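Posted 20 July 2020 in Robots & Automation > Rules and Good Practice

**How strict should our written rules be for hand-held gripper sessions?**

Hi all! Long-time reader, first time actually asking for something. I've been handed the job of writing a one-page rule sheet for the people who do our pick-and-place demos with hand-held grippers (two of them, one per hand, the kind you squeeze). Up to now we've had no rules at all, just whoever was there before telling the next person what they remembered. You can guess how that went. In March we went back through one batch and had to toss 90 demos out of 296, nearly all for dumb reasons like starting with the jaws half shut or an item left over from the previous run.

So I'm writing it down. My draft has a "start position" rule that says both jaws fully open, over bare board, hold still, then begin. Like so: 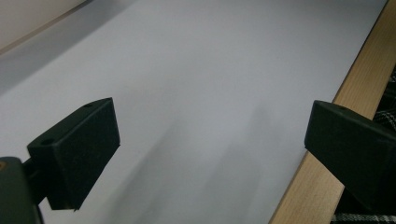 *Reading time: 5 minutes*

The hold-still part is what people are fighting me on. I wrote five seconds. Two of our regulars say that's an eternity when you're doing it all afternoon, and that one second is plenty. I've looked for some kind of standard and found a lot about safety around industrial arms (fences, speed limits, emergency stops) and very little about a person holding the gripper themselves. Maybe I'm searching for the wrong words?

Here's the rest of what I have so far, please pick it apart:

- Jaws open all the way before every start. If you're not sure, squeeze once and let go.
- Nothing on the board except what's on the task card.
- One item per grasp, no scooping.
- If you drop something, finish the run and mark it as a drop. Don't stop and redo it quietly.
- Wipe the finger pads at the start of each shift.
- Cables hang behind your hands, never across the board.
- Stop when your wrists get sore. You don't have to explain.

The drop rule is the one I care about most. I used to redo my drops without saying a word and I thought I was being helpful! Then our training folks asked why the set had so few recoveries in it, and, well, that was me.

My other question is about packaging. Our task cards use a divided tray as the target and ordinary grocery stuff as the items, and the bags are a pain. Do you write down *how* to grab a bag, or only where it has to end up? I lean toward leaving the person free, but then I get one who pinches the corner, one who grabs the middle, and one who drags it across the board like a sled. Is that good variety or just a mess?

Oh, and we're moving all of this to a new site (the Warnham one, if that rings a bell for anyone here) so whatever I write is going to get copied by people I'll never meet. No pressure.

Thanks in advance, and sorry for the length.

— benchrat_lill

---

**Enano**

I wrote a sheet like yours a while back and yours is already better than my first one, so relax a little.

On the hold: one second is too short and five is too long, in my opinion. We landed on two and had people say "one, two" in their heads. What you need is a clean stretch at the beginning so whoever trims the recordings can find the start without squinting at it. Ask that person what they need before you argue with your regulars any more. If they say two is fine then the fight's over and everybody goes home less cranky.

On bags, don't script the grasp. Script the things that would ruin the data or the item. Ours says: come down from above, close until the bag stops slipping and no further, lift clear of the board before you move sideways. Corner or middle is up to you. The sled thing I'd ban, unless pushing is its own task, and then give it its own card with its own name. Mixing pushes in with picks under one label gave us months of confusion.

Middle grabs worked better for us on bags lying flat, for what it's worth. You get more to hold onto and the thing doesn't swing as much on the way to the tray. It's a tip for beginners, though, and I'd keep it off the rule sheet. Put tips on the back of the page. 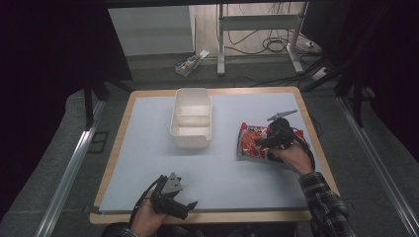
flastitz_fan disagrees with me on that last bit, and told me so in another thread: tips and rules should sit side by side, with the rules in bold, because no one flips a page over in the middle of a shift. Fair enough. I've seen our own sheet get used as a coaster, tips side down, so try it both ways and see which one your people read.

Two things I'd add to your list:

1. What the other hand does. If a task only needs one gripper, say where the idle one waits. We say near edge, open, pointing inward, and not wandering around. Otherwise everyone parks it someplace different.
2. A version number on the sheet, written into the session notes. When you change the hold from five to two, you'll want to know which runs came from which rule. We skipped that, and I had 952 runs I couldn't sort by anything but guessing.

Your drop rule is great, keep it exactly how it is.

---

**flastitz_fan**

Since I've been dragged in, lol. Bold rules, same side, big type, taped where you can see it while you work.

I'd also say what's on the floor matters as much as what's on the board. Power strips and cable piles need to be outside wherever your feet go, and it should be a line on the sheet with somebody's initials next to it before each session. You're looking at your hands the whole time, so you won't see what you're about to step on.

---

**old_solder**

just use tape on the board for the start spot. we did that. works fine

---

**benchrat_lill**

This is so helpful, thank you! I asked the person who trims and two seconds is fine, so two it is (my regulars are thrilled and a bit smug). I'm adding the idle hand, the floor check and the version number. Not sure about tape, I'd worry about it showing up in every single run, but I'll ask. Going with bold rules and tips on the same side for now. Calling it v2, seeing as v1 was my memory.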